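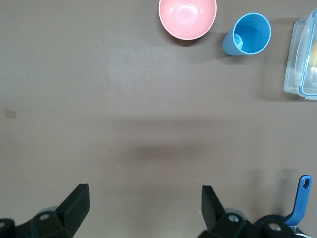 About Us

Skenorside began with a kitchen table, a borrowed printer and a stack of county meeting minutes that hardly anyone had the patience to read. We were a handful of neighbors in Astden who kept asking each other the same thing over coffee: what did they decide last night, and what is it going to cost us? The local paper had stopped sending someone to the evening meetings, so one of us went, took notes and typed them up. Then somebody's sister wanted a copy, and her whole street wanted one too, and before long we had an email list on our hands!

These days our newsletter goes out to 3,000 readers, every weekday morning, and it's still free. We gather up the news on state and county government from wherever it has been reported, write a short summary of each item, and send you along to the people who did the original work. We also do reporting of our own, mostly on the things that get decided late in the evening in half-full rooms: school budgets, zoning changes, road contracts, and the long-running question of what to do with the old Surville bus depot (yes, we're still following it, and yes, we'll tell you when there's news).

We have 4 people on staff, 2 of them part-time, and a wider circle of writers who cover a town or a topic they know well. When the legislature is in session we keep a desk at the statehouse and file in the afternoon as well. In December we put together our yearly guide to the bills filed ahead of the session, which readers tell us they print out and keep by the phone.

We don't endorse candidates, and we don't take money from campaigns, parties or lobbying firms. Our funding comes from readers, from a few small grants, and from the modest ads you'll find at the bottom of each edition. Anyone who gives more than $100 in a year is listed on our supporters page.

If we get something wrong, please write and tell us. Corrections run at the top of the next edition, in the same size type as everything else. We love hearing tips too, along with questions, complaints about potholes, and kind words when you have some to spare. Just hit reply to any newsletter and it will reach our newsroom in Astden.

Page last updated August 2023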